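A Sunday with the robots

2 April 2023

I nearly didn't go, you know. It was drizzling, the bus to Ernness only runs every 40 minutes at the weekend, and I had a perfectly good crumpet in front of me. But I'd booked the ticket weeks ago (free, but still, a ticket's a ticket) and I've wanted a nose round the Strobel building ever since they took the hoardings down. So off I went, in the wrong shoes.

The open day ran in slots, 18 of us to a group, and they started with tea. Proper tea, from an urn! Then a short talk upstairs, with slides, where we learned that the lab has been going for 4 years and that most of that time seems to have been spent on getting machines to pick things up. I had no idea picking things up was such a headache. A cup, fine. A cup with a handle facing the wrong way, a week's work. A crisp packet, forget it. There was a lovely clip of an arm trying to fold a tea towel and ending up with something like my ironing pile, and the whole room went "aww".

After that we were let loose on the demonstrations. The first was Gakamel, a squat little thing on wheels that takes parcels along a corridor. It stops if you step in front of it, so of course every child in the building stepped in front of it, over and over, and a couple of grown men too. It must have taken ten minutes to go the length of the hall. I felt for it, I really did.

Flonisero was more my sort of thing. It's a sorting program with a camera, and you tip out a tray of buttons and it tells the arm which ones match. I could have stayed there all afternoon. I asked whether it could do odd socks and was told, very seriously, that socks are much harder than buttons. Well, I could have told them that.
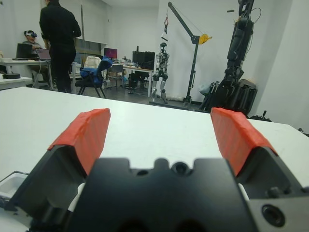

The main lab was the bit I'd come for, and I loved it because it looked like somewhere people work. I'd been picturing something out of a film, all glass and blue lights, and it's a room with white walls, long desks with cables all over them, and office chairs facing whichever way they were left. Somebody was sitting at a laptop with a virtual-reality headset on, with a colleague in black standing alongside. And there's the humanoid, up on its own two feet next to a black hoist, the sort you'd expect to see lifting an engine out of a car. It's smaller in my memory than it probably was, I was too busy gawping. The fingers on the gripper got me as well, with those red-orange pads on the ends that look as if they've been wound round with tape. I've mended a hoover like that.

There was a question time at the end, and it was the best part for me. A girl near the front asked if the robots get bored, and the answer went on for ages and took in batteries, patience and somebody's PhD. I asked how long it takes to learn to drive one of the arms and they said 3 sessions before you stop knocking things over, which is better than I managed with the Fiesta.

I came away with a pen, a leaflet and a sore heel. They're doing another one in June and I've already put my name down, plus one for my sister, though I haven't told her yet. If you're going, take the earlier bus and get there in time for the tea, as the shortbread had run out by the time the second group came through.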